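Broltness Jewelry Listings – data card

Contents
More than 3000 text records of rings, pendants and earrings, taken from the catalog of one dealer, Stusstead. Each record has a title, a free-text description and a table of fields: metal, karat, main stone, total carat weight, length in mm. Prices are removed.

Known problems
Carat weight is sometimes given per stone and sometimes per pair. The field weight_basis marks which, where the text allows it.
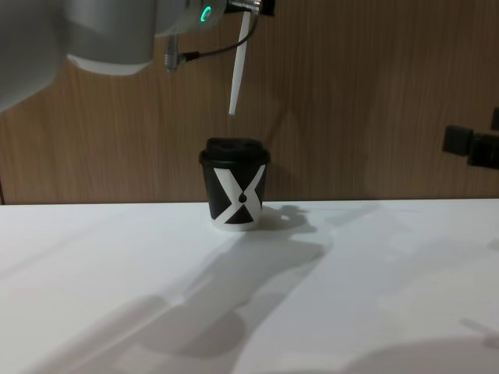

Kylie Nepia wrote in September that the per-pair flag is wrong for most hoop earrings, where the dealer lists one hoop at a time. Fixed in version 3. Version 2 stays online for comparison and should not be used for training.

Fields
karat – integer, blank for silver and platinum
stone_main – lower case, singular
weight_basis – stone, pair or unknown
length_mm – drop length without the ear wire

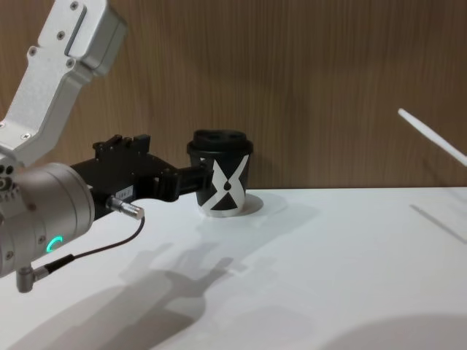
Fig. 2. Gripper pointed at a black cup.

Splits
Train, dev and test, divided by design number so that the same ring in yellow and white gold never falls in two splits. Labels were checked by Juraj Vondráček and Ngọc Đỗ. Disputed records went to Rosimeire Leite.

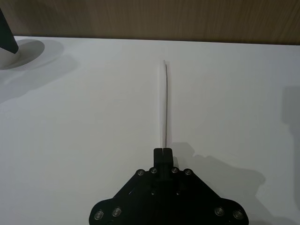 Fig. 3. Gripper holding a thin white strip upright.

Loading
Files are UTF-8, tab separated, with one header row. Fractions such as 3/4 are kept as text in carat_raw.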